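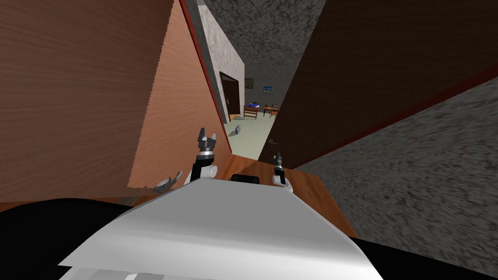
Hi, and welcome to the questions page for Flungate, our little family campground down by Lake Granumia. I answer the same things over and over every spring (and I love it, please keep writing!), so I've put them all together. A lot of you ask about the cabins first. They have wooden panels and a narrow passage is about what you should picture when you pack – soft bags go through much more easily than giant hard suitcases. Tents and trailers, read on.

Last updated: 29th June

Camping > Flungate > Questions

When are you open?
From April until the leaves are down. The bathhouse opens the same day we do, hot water included.

How big are the trailer sites?
Most take a rig up to 30 feet. Two down by the creek take 32, but the turn is tight and I'd want you to call first. All of them have water and power.

Can I get to the lake on foot?
Yes, it's around 20 minutes on the Hailu trail, mostly shade. Strollers do fine until the footbridge, and after that you'll be carrying.

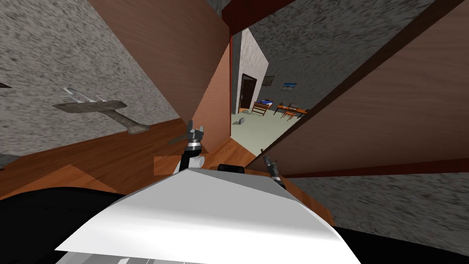
One guest wrote in to say the trail was easy enough going down but that her kids complained the whole way back up, and could we please put a bench halfway. Good idea! It's on my list for the fall.

Are dogs allowed?
Sure, on a leash, and at no extra charge. They can't go on the swimming beach, but there's a spot past the boat ramp where they can splash all they like.

Can we have a campfire?
Every site has a ring. Please buy wood from us or at the Prukis store in town and leave yours at home, bugs travel in it.

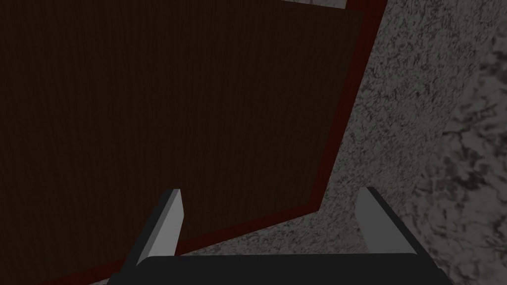
If there's a burn ban on, I write it on the board at the gate in the morning, and then it's camp stoves only. Charcoal counts as a fire too – I get asked that one a lot.

What time is check-in?
Any time after two. If you'll be getting in late, call me and I'll leave your site map in the box by the office.
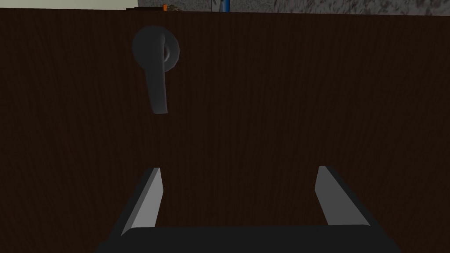

Check-out is at eleven, though if your site isn't booked that night I'm happy to let you hang around and swim.

What if I need to cancel?
Let me know a week ahead and you get everything back. After that I keep one night.

Shares: 31
Comments: 20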